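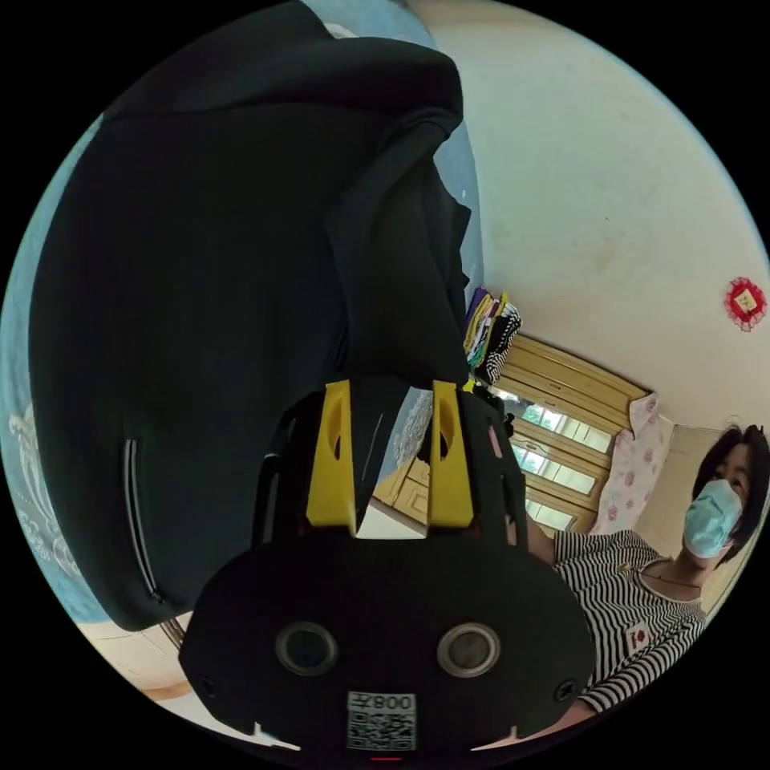
Flarkunero: teaching a machine to put the washing away

Final report for the second-year group project, written up by me because I drew the short straw

What we were trying to do

Our project is called Flarkunero, which was a name we came up with at one in the morning and then had to keep because it was on the form. The idea was to collect loads of short recordings of people doing ordinary bedroom tidying with hand-held grippers, and then see if a learning system could pick up the moves from them. Mostly clothes, because clothes are horrible! A mug is always the same mug, but a jacket has a different shape every time you let go of it.

The grippers have two yellow fingers on the front and their own camera, so whatever your hand does gets recorded from roughly where your hand is. You work with one in each hand, left and right, and they have numbered labels so you can tell which recording came from which side (the left one from set 008 says so on its label, which saved me more than once). No robot arm is needed while you're collecting, and that was the whole attraction, as our department has exactly one arm and the queue for it is silly.

How the collecting went

I'd pictured us doing this in a lab with a table and one T-shirt. Our supervisor wasn't keen. A model trained on one table learns that table, so we were told to go into proper homes with beds and cabinets and patterned covers and all the rest. We ended up with 11 bedrooms. The target was 900 recordings for the hanging and lifting jobs and another 900 for folding, and then anything extra (making beds, moving pillows, stacking) on top. The final total was 3493, so we went well over, although I'll come to how many of those were any use.

Each recording is one job. You start with your hands back, do the job, bring your hands back again, stop. It sounds like nothing. Then you try to fold something with two plastic jaws and no sense of touch and you find out how much your fingertips have been doing for you all these years. My first fold took so long that I had to sit down afterwards.

Dark clothes were the worst by miles. A black jacket on camera is just a big dark patch with the odd bit of zip showing, and the software that works out where the gripper is in the room (we used Golob for that) needs things to look at. Hold a coat too close to the lens and it has nothing to hang on to, so the path it gives you jumps about. We started checking what else was in view before we pressed go: a corner of a cabinet, a pattern on the bedspread, a decoration on the wall, anything with edges. Plain walls are lovely to live with and useless for this.

Glass doors on cabinets were a nuisance too. They throw the light back at you, and when you move, the reflection moves, and Golob sometimes decides the room is sliding. Closing the curtains helped a bit, but then everything got grainy, so in the end we mostly just did the bright rooms in the afternoon and put up with it.

Folding on the bed

Folding was the part I liked best. We did it on beds because that's where people really do it (I do, anyway) and because you can walk round to a second side if you get stuck. The rule we settled on was to get the cloth flat enough to see its edges, take the near edge with both grippers, and only lift once both sides were properly closed. If you lift with one side half shut you get a sort of twisted sausage and have to start again.

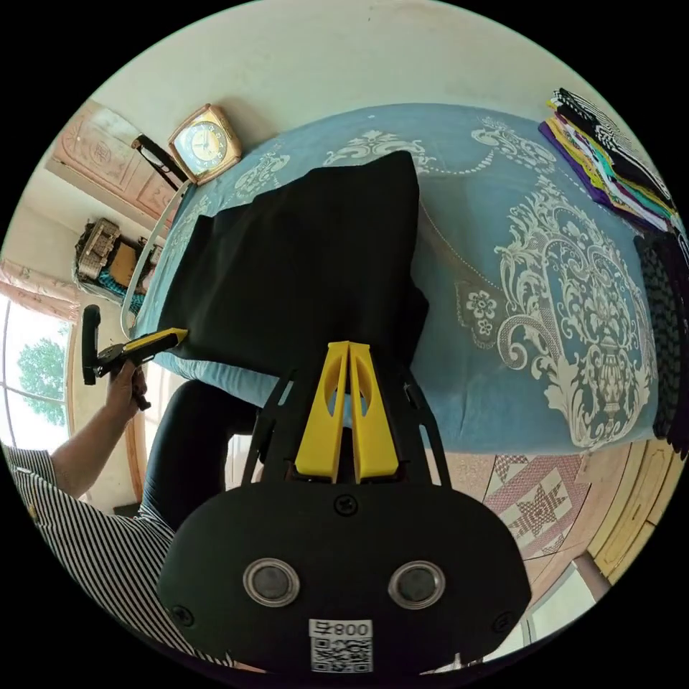
The other thing we got wrong early on was pressing down. With a soft bed underneath, you can shove the fingers into the cover to get under an edge and it works fine for a person. For a robot arm it's a bad habit, as it would just keep pushing, so we wrote a line in our notes telling everyone to come in low and from the side. The recordings got slower after that but a lot cleaner. A busy bedspread turned out to be a real help as well, because a black cloth on a pale pattern gives you a lovely sharp outline.

We also argued for ages over what counts as folded. Half and half again? Neat corners? In the end we wrote it down as "a person wouldn't feel the need to redo it", which our supervisor didn't love but let through.

Sorting and labelling

All of it went into Avitz, where we tagged each recording with the room, the item and the job. I did most of the tagging and I would not wish it on anyone. My advice is to tag on the same day! I left two rooms for a fortnight and by then every dark top looked like every other dark top.

We threw out recordings where Golob lost its place, where one hand's camera had stopped, or where the person plainly gave up in the middle. I kept some of the fumbled ones where the cloth slipped and got picked up again, as I think the system ought to see a recovery now and then. The rest of the group weren't so sure, so those sit in their own folder, marked, and can be left out.

What I'd change

I'd use fewer kinds of job and more kinds of clothing. We have a mountain of jackets and hardly any socks. I'd also practise for a full day before keeping anything, as you can really see us getting better as the recordings go on, and the early folding ones are a bit embarrassing.

The first training run on Drukwood (the shared machine upstairs) is booked for February, starting with the folding set. The tagging notes and the list of dropped recordings are in the appendix.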